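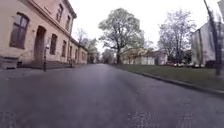 BATALTON, November

Search this site Enter keyword Go

The Trustier badge: should you pay for it?

Several readers have written in about the Trustier badge, the green sticker that small traders are being asked to put in the window and at the foot of their websites. The letter that comes with it says customers "now expect" a trust mark. I have been buying shoes, light bulbs and the odd bicycle part in this town for a long time and I can't remember expecting any such thing, but I sent off for the full pack anyway and read it with a pencil in my hand.

The pack is 13 pages long. Most of it is about how the badge will make people feel. The part about what a business has to do to earn it takes up less than half a page, and comes down to this: you fill in a form about yourself, you agree to be polite when someone complains, and you pay. A check "may be carried out" during the year. It doesn't say by whom, or what they would look at. I rang to ask and was told that the checking side is handled by Onon, which has its own phone line. The Onon line told me to speak to Trustier.

Then there is the survey. We are told that of 1000 shoppers asked, 443 said they would be "more likely to consider" a business with a trust mark. Take that at face value and it still means that more than half of them said no such thing. It also matters what they were asked. Would you be more likely to consider a shop that has been checked? Well, yes, I suppose I might. Would you walk past the ironmonger you have used for years to find one with a sticker? That question isn't in the pack, or if they asked it they have kept the answer to themselves.

I don't think anyone is being robbed here. The fee is about what you'd spend on a modest advert, and if you trade mainly with strangers over the internet there may be something in it. A visitor who has never heard of you has to go on something. My doubt is whether a form you have filled in yourself should count as that something, and whether customers will go on believing in the badge once every second door has one.

One reader says her takings went up after she joined. I'm glad for her. She also tells me she changed her opening hours and started taking cards in the same month, so I would want to know which of the three did the work before telling anyone else to sign.
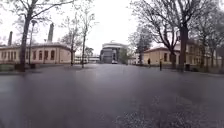 Read this before you sign

The agreement runs for a year and then renews by itself. To leave you must write at least six weeks before the year is up, and an email doesn't count as writing. Put the date in your diary on the day you join.

The price in the letter is for the first year. The second-year price is "as published", and when I looked I couldn't find it published anywhere.

You are also agreeing to let your details be passed to Yimer, which sells card readers. This is in the small print on the last page, with a box to tick if you would prefer that it didn't happen. Tick it, unless you want a card reader.

If you have already joined and been checked by a real person, please tell us what they asked and how long they stayed. I'd be happy to print that, good or bad. So far I have had plenty of letters about the sticker and none about a visit.

Last updated: 2020-05-13

Contact us | Copyright Batalton Traders' Newsletter | Back to top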